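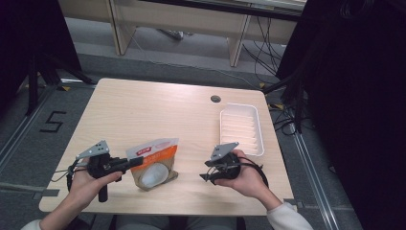

Reading time: 4 minutes

Ticket 469
Product: Iretow hand-held gripper, paired set
Raised by: Ulter, table-top handling section
Supplier: Charvát
Recording software: Korard
Opened: 2025-01-31
Priority: Normal, raised to High on review
Status: Awaiting replacement parts

Summary of fault

The jaw opening reported by the left-hand gripper does not agree with its real position once the fingers have closed on thin material. On pouches and trays the reading is acceptable. On film, paper strips and the edges of flat packaging, Korard records the jaws as fully closed with nothing held, although the operator has the item firmly between the fingers. The right-hand gripper shows the same fault to a lesser degree.

Recordings affected in this way are rejected by the automatic check at the end of each session. Of the recordings made with thin items since the fault was first noticed, 83 have been rejected. They have been kept and will not be deleted while this ticket is open.

A second matter is reported under the same number at the supplier's request. Fibres from the finger pads have been found on the table and, in one case, inside a tray which was to be used with food packaging. The section regards this as a safety matter in its own right and asks that it be answered separately.

Conditions of use

The grippers are used in pairs by a seated operator. Both are connected by cable. The usual task is to take up a pouch or a piece of wrapping, move it to a tray or basket and release it. The pads were last changed in September. The maintenance sheet gives a pad life of 2,000 closures, but the present software version does not keep a running total and the section is unable to say whether that figure has been passed.

Steps taken before the ticket was raised

The cables were exchanged between the left and right units. The fault stayed with the left unit, so the cable was ruled out.

The software was restarted and the zero position set again with the jaws closed on nothing. The reading was correct for a short time and then drifted during the same session.

The pivots were checked by hand with the power off. No looseness was found in the arm links on either unit, and the screws in the fingers were tight.

The pads were then examined with the jaws fully open. The foam is fuzzy and its edges are ragged on both fingers, with loose fibres at the lower edge of one pad and a small torn piece hanging from the other.

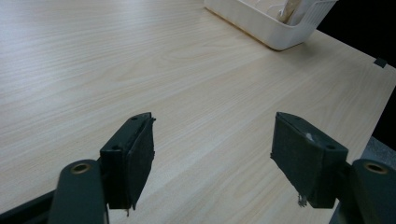
First assessment

The section's view is that the worn foam is the cause of both faults. When the zero position is set, the pads are pressed together and the software takes that as the closed value. Foam which has lost its firmness goes on settling under load, and the closed value is then wrong by more than the thickness of a strip of film. A thick item hides the error. A thin one does not.

This would explain the drift after each reset. It would not fully explain the difference between left and right, as both sets of pads were fitted together. The left unit may have been used for the greater share of closures, but there is no record by which this can be shown.

Interim measures

Thin items have been withdrawn from the work plan until new pads are fitted. Operators have been told not to pull or trim loose fibres, and to stop the session if a piece of foam comes away. Trays are to be wiped and looked over before any food packaging is placed in them.

One short trial with thin material was allowed for the purpose of this ticket, using the existing pads. The operator was asked to close on the strip, hold it still over the table and read out the value shown by Korard. The value shown was zero.

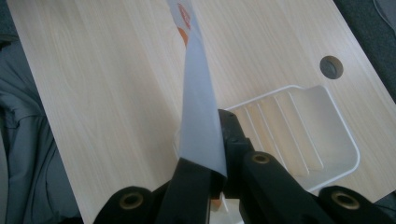
Charvát replied that a zero reading with material in the jaws is consistent with compressed pads, and asked that the zero position should not be set again until new foam has been fitted, as each reset on worn pads makes the stored value less reliable. Replacement pads for both units would be sent within 14 days. On the question of fibres, the reply stated that the present foam is not intended for contact with open food, and that a closed-surface pad could be supplied on request.

Response from the section

The offer of closed-surface pads is accepted for both units. Please confirm in writing whether they alter the grip on smooth film, and whether the stored closed value must be cleared before they are fitted or afterwards. The section also asks that a closure count be added to the software, so that pads can be changed when due.

The rejected recordings will be reviewed by hand once a correct closed value is available. Thin items remain withdrawn, and this ticket is to stay open until both units have completed a full session on the new pads.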